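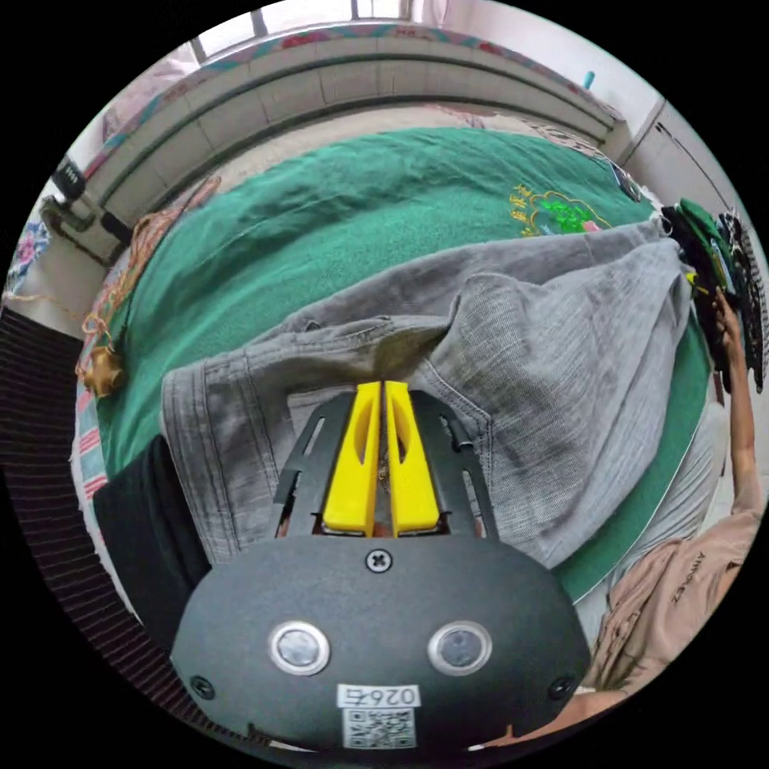 2 min read

I have become a person who gets excited about folding trousers. I know! A year ago mine lived on the chair, then under the chair, and on a bad week in a sort of nest at the end of the bed. Now Sunday evening comes and I put the radio on, clear the bed and get stuck in, and I look forward to it from lunchtime onwards.

It started in December with my friend Etornam Dankwa, who stayed with us for a few nights and brought all her clothes in one bag you could have slid under an aeroplane seat. Out came jumper after jumper, then four pairs of trousers, all of them fit to wear straight away. I made her show me on the spot, at 7 in the morning, with my tea going cold.

So, the trousers. Grey woven ones are the best to learn on, I think, as the cloth has enough body to stay where you put it and the seams are easy to follow. Lay them flat on the bed with the legs stretched out (I go corner to corner, which gives me more room) and smooth from the waist down to the hems with the side of your hand. Bring one leg over the other. Get the thick hems to meet first and the rest mostly follows — if you begin at the waist you end up chasing a wonky leg all the way down, and I have chased plenty.

Then there's the waist. A gathered waist never wants to lie as wide as the legs, and for ages I pulled at it and got cross. Etornam's way is to leave it alone, tuck the pointy bit of the seat inwards so you've got one long straight strip, and fold from the hem end up. In half, then in thirds. Run your fingers along the inside of each fold before you press it down, especially near the pockets. A pocket that has bunched up makes a lump right through the pile, and I once found a bus ticket and 40p in one as well, so it pays its way.

I do all this on the green cover. I can see what I'm doing against it far better than on our old grey one, where the trousers simply vanished. Ours came from the market at Zivville and it's gone beautifully soft. I would fold things on it all day.

Once they're done they stand on end in the drawer, hems down, folds up, like records in a shop. I can see every pair without lifting anything! My other half was doubtful and has now moved his shorts in next to mine without a word.

Next up is the shirt rail, which frightens me, and after that the fitted sheets. If you've got a method for fitted sheets that works on a deep mattress, please put it in the comments. I've tried 2 so far and both ended in a ball.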